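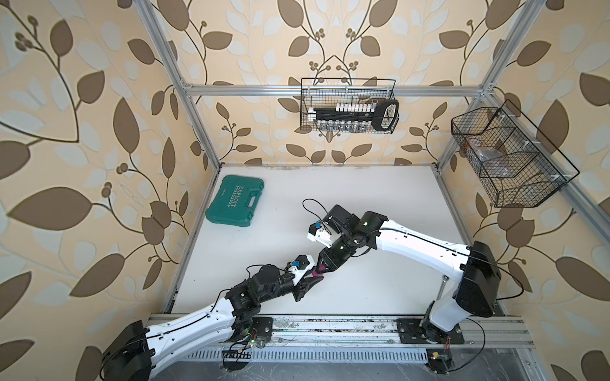
Toolbox on the bench, sockets in the back basket.

Feb 21, 2020

Spent the evening on the tools. The sockets are now in the wire basket on the back wall, ratchet beside them, and the bag of small bits went in the divided basket on the right. The teal Exploit toolbox can stay on the worktop for now. I still like the leaf wallpaper, berries and all, though I had my doubts in July.

Need 4 more hooks from Nordin. They wanted 80 for the bigger basket and I left it there. Must also ring Livotstead about the delivery, as they have the old address. Bed late again.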